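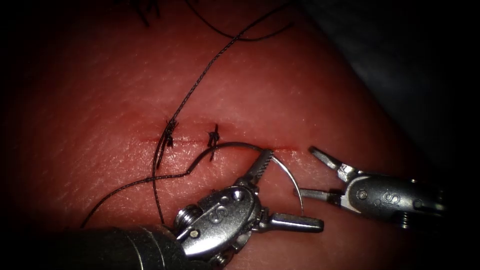

Chapter 3
Salt, Baths and Bottled Cures: Judging Treatments for Pond and Aquarium Fish

Walk into any shop that sells pond fish and you will find a shelf of remedies, most of them promising to clear up parasites, calm stressed fish and restore the slime coat. Very few of the labels tell you how anyone found this out. Medicine for people and for dogs has its weak spots, but its basic skills are at least taught in a way that can be checked. A student who ties two knots in dark braided thread along a straight cut in a practice pad can be told at once whether they are spaced well and lying flat. The fish keeper who tips a capful of blue liquid into a tank gets no such check. The fish lives or it doesn't, and either result can be explained after the fact.

This chapter is about that gap. It deals mainly with external parasites and the products sold against them, and it asks you to put up with more doubt than the packaging does.

Start with the plainest problem. Many sick fish get better without help. A goldfish that rubs itself against the side of a pond in May may have flukes, or it may be reacting to a swing in pH, a dose of tap water that was not treated for chlorine, or a long winter. If the owner adds a remedy and changes part of the water on the same afternoon, which one did the work? Owners nearly always credit the bottle. They paid for it.

Gadisa Weldu, who kept the records at the Ruditz koi farm for several seasons, ran into this when the farm was choosing between two parasite treatments, sold under the names Cinell and Baumgart. Staff were sure that Cinell was the stronger product. When Weldu went back through the pond sheets, he found that Cinell had mostly been used in the large ponds, which held 2,000 gallons and had newer filters. Baumgart had gone into the crowded holding tanks. The comparison told the farm something about filters and crowding. It said almost nothing about the products.

Notice that no one at Ruditz was dishonest. The sheets were kept with care, and every entry may well have been right. A good record of a bad comparison is still a bad comparison.

Salt deserves the same hard look. It is cheap, it has a long history, and it does have real uses, such as easing the strain on freshwater fish whose skin is damaged. But "a little salt never hurts" is a habit of speech. Some catfish and loaches handle it poorly, as do many plants, and salt does not evaporate. Each dose stays until water is removed, so a keeper who salts every time something looks wrong can end up with far more in the pond than intended.

Before you read on, get used to asking the following about any treatment:

What was the disease, and did anyone look at a skin scrape under a microscope?
What else changed during the same week?
Were any fish left untreated for comparison?
Who counted the survivors, and when did they stop counting?

The last one matters more than it may seem. A leaflet for the Ullico dip reported on 50 fish and followed them for three days. Fluke eggs can hatch later than that, particularly in cool water, and eggs are often harder to kill than adult worms. A fish that looks clean on the third day has not been shown to be clear.

Section 3.1 begins with the skin scrape: how to take one, what you are likely to see, and how easily a smear of harmless debris can be taken for a parasite by someone who expects to find one.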